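Tindari Play Produce Set with Two Wire Baskets

Item 628 in the Jitero catalog, and the one I get the most mail about, so I finally sat down and wrote a proper page for it.

I started carrying the Tindari set because my own kitchen play corner was a disaster. I had a bin of those tiny hollow fruits that come stuck together in a plastic net, and every one of them had a dent in it by the second month. What I wanted was pretend produce that looked like it came home from the store. Peppers shaped like peppers! A cucumber with bumps on it! And something to put it all in besides another plastic tub.

So, what you get. The set has bell peppers, long chili peppers, a cucumber, lemons and a few cut slices, all artificial, plus the two black wire baskets. The mix changes a little from batch to batch, and the colors do too (one box might run heavy on yellow, the next one has more red and green). I can't pick colors for you, sorry. If you order two sets, I'll try to pull them from different cartons so you don't end up with twins.

The peppers are my favorite part. The paint fades from one color into another on a lot of them, the way real ones do when they've been sitting on the windowsill. They've got stems, too, and kids pick them up by the stem every single time, which is hard on any toy. I've been tugging on mine since July and they're still attached, but I wouldn't let a toddler chew on one. I list this set for ages 4 and up.
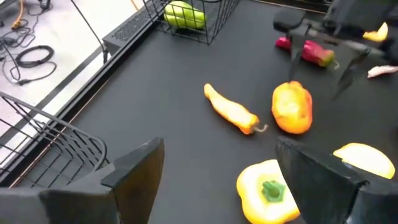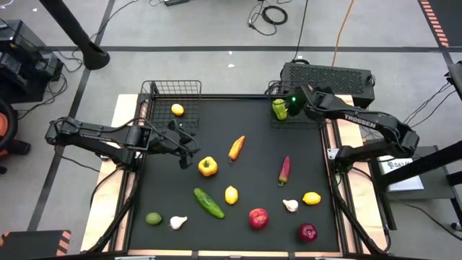
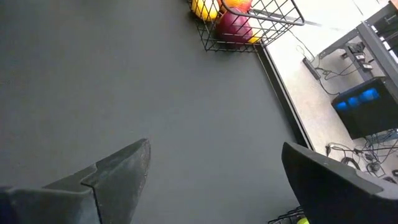
The baskets come nested and take up next to no room in the box. You can use them for sorting by color, for playing store, or for hauling everything back to the shelf when it's time for dinner. I get asked a lot whether you can buy the baskets alone, and yes, you can! Look for the Dafis basket pair, same size, same black finish. Plenty of people buy an extra pair and keep their real onions in it.

A few things I'd want to know before ordering:

Size. Everything is close to life size, with the lemons a touch on the small side. They look right in a bowl on the counter. My mother-in-law has reached for one twice.

Weight. Light. If you're after something that feels like a real pepper in your hand, this isn't it, and I'd steer you to the Distby weighted vegetables. Those cost more and there are fewer pieces, but they do have a nice heft.

Cleaning. Damp cloth, a drop of dish soap, let them air dry. No dishwasher, please. I tried it so you don't have to, and the cucumber came out looking like it had been through something. The baskets you can wipe down or rinse, just dry them off afterward so the corners don't spot.

Smell. There's a bit of a new-toy smell when you open the bag. Leave everything out on a table overnight and it's gone by breakfast.

Who buys it? Mostly parents, then preschool teachers, then people staging kitchens (hello, you're my easiest customers). One lady bought 3 sets for a puppet show about a grocery store and mailed me a drawing of the eggplant she wished was in there. I wish it was in there too. I've asked.

Shipping and returns. I pack orders in the morning and drop them off at 4 in the afternoon, so anything that comes in after that goes out with the next run. If a piece shows up cracked, send me a quick photo and I'll mail a replacement, no need to ship the old one back. Full returns are fine as long as the slices are all there, because those are the ones that wander off under couches.

Stock. My last order was 2,000 sets and it's moving faster than I planned. When the button is gray, I'm out, and you can leave your email to get a note when the next batch lands.

Pairs well with: Dafis basket pair, Distby weighted vegetables, Jitero canvas market tote.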